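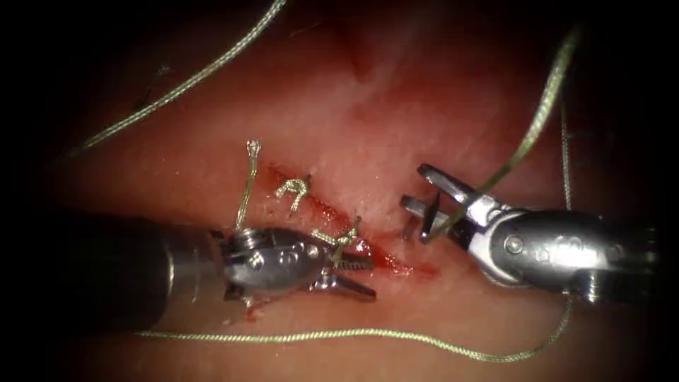 3.2 Déroulement du projet étudiant. Le module Gremari, proposé depuis deux ans aux étudiants de master de l'atelier Cabral, est né d'une envie assez simple : faire travailler ensemble des futurs ingénieurs et des futurs chirurgiens sur un geste que chacun croit connaître, la suture, et leur laisser le temps de s'y tromper. Nous avons choisi le point séparé, qui se prête bien à un découpage en étapes (saisie du fil, passage, nouage, coupe) et que les étudiants retrouvent avec plaisir d'une semaine à l'autre. La figure 1 permet de suivre ce découpage : deux points sont déjà noués au bord de l'incision, leurs brins dressés, tandis que les mâchoires des deux instruments se font face et que le fil vert passe entre celles de droite. C'est sur des vues de ce genre que les binômes apprennent à nommer les étapes, et les discussions, il faut bien le dire, sont souvent plus longues que prévu !

Figure 1. Suture à deux instruments, module Gremari.

Au total, 144 essais ont été enregistrés au cours du semestre, dont 131 ont pu être annotés de bout en bout avec l'outil Grellik. Chaque essai a été relu par deux étudiants, d'abord séparément, puis côte à côte, et nous avons été touchés par le soin qu'ils ont mis à régler leurs désaccords (le plus fréquent portait sur l'instant exact où commence le nouage). Les essais restants ont été gardés pour les séances de mai, où ils servent à parler des annotations incomplètes et de la manière de les signaler. 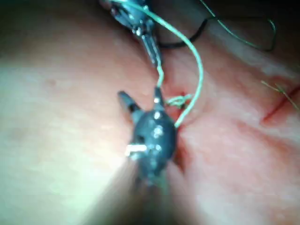
Faut-il savoir programmer pour suivre le module ? Aucun prérequis en programmation n'est demandé : les scripts de base sont fournis par l'équipe Zaruvden, et les étudiants qui le souhaitent peuvent les modifier à partir de la troisième séance, seuls ou avec leur binôme.

Nous revenons dans la section suivante sur l'accord entre annotateurs, étape par étape, en commençant par la saisie du fil.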